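I have been counting freshwater mussels for nine summers now, and I'm here to complain about the way we talk about them, which is to say that we don't. Mention an endangered owl at a barbecue and people put their plates down. Mention a mussel and somebody asks if you can eat it (please don't, it's illegal almost everywhere and they taste like a creek bottom).

My stretch is the Bolden, from the old mill footings at Arboleda down to the bridge at Starnport. It isn't a famous river. It's brown most of the year and knee deep for most of its length, and there's a tire in it that I've gotten weirdly fond of. The first summer I walked it with a glass-bottomed bucket, our crew logged 864 live mussels over the survey plots. Last August, same plots, same number of hours in the water, we logged 398.

I said that number out loud at the Cleltar watershed meeting and waited. Nothing! Somebody asked about parking at the boat ramp.

So what's going on? The usual suspects, I guess, and I wish I could hand you one villain. There's silt coming off the fields every time it rains hard. There's the low dam at Arboleda, which hasn't turned a wheel in my lifetime but still keeps the fish from moving up and down. And that matters way more than you'd think, because baby mussels hitch a ride on fish. They clamp onto the gills, hang out for a few weeks, then drop off wherever the fish happens to be. No fish going by, no new mussels. What you get is a bed of old-timers that looks fine to anyone who peeks in, and every one of them is older than my truck. 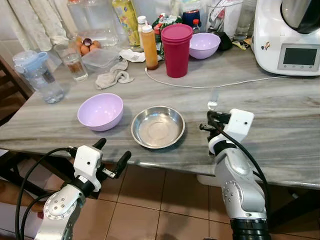

I farm above Starnport and I'm tired of being the silt guy in every one of these pieces, a reader named only as Upstream wrote to me after an earlier version of this ran in our newsletter. We put in 300 feet of grass buffer with our own money, he said, and the county still dumps road sand off the bridge every winter, so go write about that.

Fair enough, and I'm writing about it. He's right about the road sand. I've stood under that bridge in April and sunk to my shin in stuff that was plainly spread on pavement a few months earlier. I also think his grass strip is great and I wish the next three places up would copy it. My gripe was never with one farm. What bugs me is that each of us can point at somebody else upstream, all of us are partly correct, and meanwhile the plots get emptier.

People do ask me why they should care, usually pretty nicely. The stock answer is that mussels filter water, and they do, all day long, gallons of it apiece. I've given that speech to more fourth graders than I can remember. But I'm a little sick of it, to tell you the truth. It makes the animal sound like an appliance, and it sets up the obvious comeback that we could just buy a filter.

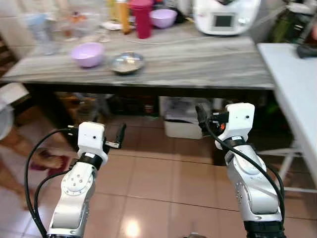
What I'd like to say to those kids is that some of these animals were sitting in that gravel before their grandparents were born. There's one species in the Bolden where the female waves a flap of her own body that looks like a minnow, eyespot and all, so that a bass will come up and take a bite and get a faceful of larvae. She has no eyes. She has never seen a minnow! I've watched it happen twice and both times I yelled into my snorkel.

Now, money. Pulling the Arboleda dam has been on the wish list forever and it always gets stuck on cost. I get that it's a big job. But we can't seem to find small change either. Last year our group asked for $1000 to replace waders and buckets and was told to try again in May. You can't tell me a county that paves a turnaround at the boat ramp is too broke for buckets. 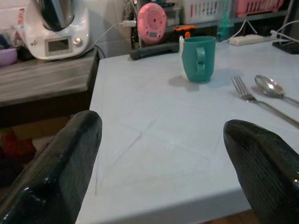 I'd start with the road sand, myself. It's the cheapest fix on the list and doesn't need an engineer, just somebody willing to sweep the bridge deck before the spring rain instead of after it. Then the buffers, with the county splitting the seed bill so it isn't all on the landowners. The dam can be argued over while those two are getting done, and I'm sure it will be.

We're back in the water in August, low flow permitting. Wear shoes you don't like and bring lunch. Meet at the Starnport bridge at 8 in the morning, on the downstream side, and don't park on the turnaround.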